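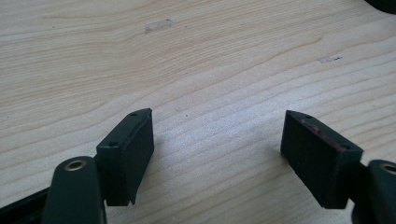
Ada De Luca objected before the agenda was read. She said the draft drilling release for Stornitz should have come to this meeting with the assay sheets attached, and it had not, so she did not see what was being approved. The chair agreed to move the release to item 2 and take the rest in order.

Nulta Resources - Exploration and Disclosure Meeting
Minutes, November

1. Minutes of the last meeting

Approved with one correction. The line stating that Rerport "will be drill ready by spring" now reads "may be drill ready by spring if the access road is repaired." The word "will" did not come from anyone present, as far as the secretary can tell from her notes.

2. Stornitz: draft news release

The draft headline gives 86 meters of continuous copper mineralization in the second hole. The chair asked what "continuous" meant. The project geologist said there are gaps in the interval where core recovery was poor, and that those gaps had been given the average grade of the rock on either side. De Luca said in that case it is continuous on paper. She asked for the interval to be calculated again with the missing core at zero grade, and for both versions to be put in front of the meeting.

The geologist said zero was harsh and that other companies in the district do not do it. The chair replied that several of those companies are no longer in the district.

There was a long discussion of the phrase "expands the mineralized zone." The hole was drilled between two older holes that had both hit copper. It may improve confidence in the middle of the zone, but nobody could explain how it made the zone bigger. Phrase struck. "Open in all directions" was also struck, as the south side is closed off by a fault that appears on our own map.

True width is not stated anywhere in the draft. To be added, or the release must say that it is not known.

Decision: no release until the items above are fixed. The investor relations contractor asked that the minutes show he had wanted it out by Friday. So noted.
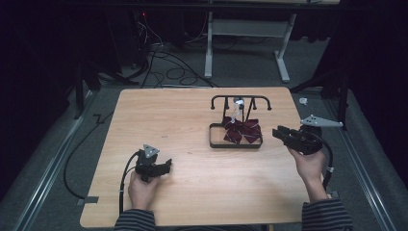 3. Dow option

The vendor is asking for a second payment of $2,602 per claim. The paper in support is a summary of old trenching results with no lab certificates and no sample map. The highest value in it is 882 grams per ton silver. De Luca asked whether this was a channel sample or a piece of rock somebody liked the look of. The vendor's letter calls it "representative." The geologist visited the trench and found it had slumped in, so he could not say either way.

A director said the price was low for ground in that position. The chair said he had heard the same about Rerport, and asked what we would be buying apart from the position. No clear answer was given.

Decision: no payment until the vendor supplies certificates or lets us clean out the trench and sample it again at our own cost. The secretary will write. If the vendor refuses both, the option comes back to this meeting for a vote on dropping it.

4. Rerport: permits and road

The permit is still with the county. The consultant's report says approval is "expected shortly," the same words used in his previous report. He is to be asked for the name of the office holding the file and the date it was last touched. His invoice is held over until he replies.

Road repair: one quote received. The meeting wants another before spending anything. It was pointed out that repairing a road to a project with no permit is an odd order to do things in. No one argued.
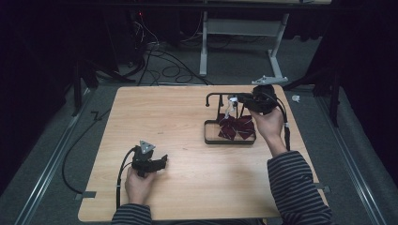 Work session, hand-held grippers in use.

5. Sampling checks

The lab returned the last batch with two standards outside limits. The lab says the standards were mixed up at our end. The geologist thinks this is possible but would like to see the lab's own control results before accepting it. Batch to be rerun - the lab to pay if the fault is theirs, and we will want that in writing beforehand.

6. Other business

The contractor proposed a new slide comparing Stornitz with a large producing mine. De Luca asked what the two had in common besides copper. Proposal withdrawn.

Next meeting at the chair's call, once the new Stornitz intervals are ready.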